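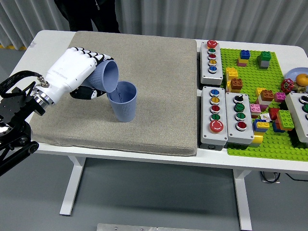 Kumcombe Kitchen Measures

A table of household volume measures taken from old recipe cards and community cookbooks, with conversions to milliliters. Compiled by Eulalia Montecinos.

Contents

measures.csv – 1,316 rows, one per measure as it appears in a recipe
sources.csv – 497 rows, one per card or book
notes.txt – spelling variants and open questions

Columns in measures.csv

source_id: matches sources.csv
term: the wording on the card ("teacup", "scant gill", "coffee cup")
ingredient: what was being measured, left blank if unreadable
ml: our conversion, or NA
basis: stated, table or guess

"Stated" means the source gives its own equivalent. "Table" means we used the conversion chart in the back of the Arrieta cookbook. Treat "guess" rows with care, especially anything called a wineglass.

Known problems

The Nekley cards use "cup" for two sizes and do not say which. Both values are kept, on separate rows.
Six sources have no year.
Dry and liquid measures are not separated before version 2.
Fractions typed as 1-2 were read as one half. Some may be ranges – check the term column.

Changes

Version 2, Aug 20, 2018: added the Vorel church cookbook, fixed duplicate source_id values, split the dry measures.

Corrections are welcome. Please give the source_id and the row as it should read.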